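Hand-held gripper cell: jaws closing off center

Dultden
Saturday, August 24, 2019
Our hand-held gripper has started closing a bit left of center when I go in for the dish in the little white cabinet. I cleaned the jaws, checked the screws, reran the marker calibration... same thing. It's done over 1,000 closes, so maybe it's just wear? 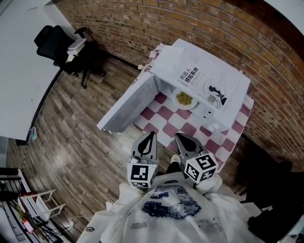 I go in slow and straight, door all the way open, and it still drifts by 2 mm. Driving me nuts!

Trurnley
Sounds like a cube to me. If one marker cube has shifted on its finger, the tracking will tell you the jaws are off when they're fine. Reseat both and recalibrate.

Rimkutė
Not so sure. Ours did that in November and it was the finger pads – one had worn thinner than the other. I'd swap pads first, as a pair, and leave the cubes alone.

Dultden
OK, doing both, cubes first (sorry Rimkutė). My list:

1. Wipe the cubes with a dry cloth and reseat them square on the fingers.
2. Recalibrate, then try 16 slow closes in front of the bowl.

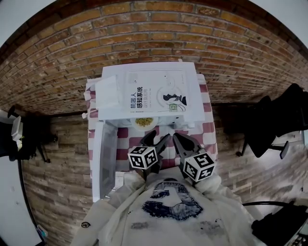

3. Swap both pads if it still drifts, and run 120 more.

Rimkutė
Wrong order, but good luck :)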